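How to budget for a two-arm cleaning robot (small office version)

Quick write-up, order going in for September so this is short. Assumes you already know you want two arms on a base and have somebody who can mount them.

1. Write the job down first
One job. Ours at the Mominden office is floor tidying: sweep up, dustpan, bin. Don't get quotes until you have it on one page. Grumer and Sindus both quoted us for things we never asked for becuase our first email was vague.

2. Split the money in two
Arms and base in one pot, everything else in the other. The second pot is the one people forget:
spare gripper fingers
cables, clips, sleeving
power strips and a decent router
dustpans, bins, brushes (cheap, you will break them)
shipping both ways for repairs
We put 200 euros aside for the household bits and it went quicker than expected. Long-handled dustpan is worth having, get 3 of the same sort so the grip doesn't change when one cracks.

3. Measure the room
Floor type, gaps under tables, where the sockets are. Shiny tiles – ask the supplier about glare on the cameras, get the answer in writing. Check how far each arm reaches down to the floor from the base height you're buying. Amundsen send a reach drawing if you ask, the others you have to chase.

4. Try before you pay
Ask for a trial on your own floor with your own bin. Not their demo room. Small bin, real rubbish, some bits lying about. 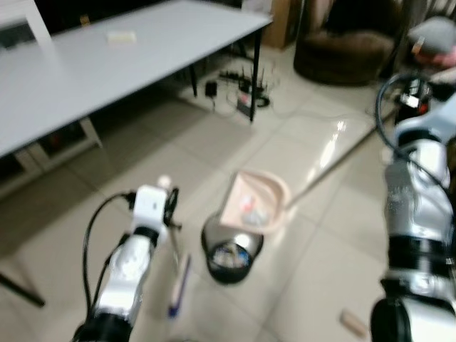 Dustpan over the bin, an arm on either side.

Things to look at during the trial: does the cable at the wrist have slack at full stretch, can the gripper hold a thin handle without it turning, what happens to small stuff on the tiles like pens. Write down every stop. Kerstin Öberg does our sheet, one line per stop, and it's the sheet we take into the price talk.

5. Ask about cables again
Seperate heading as it cost us most. Are wrist cables a spare part or a workshop job? Lead time? Sindus said 6 weeks, so we buy two sets with the arms now.

6. Staged payment
Deposit, delivery, then the last part after 100 hours of running on site. Most will argue. Keep asking.

Spreadsheet template to follow once I've taken our prices out of it.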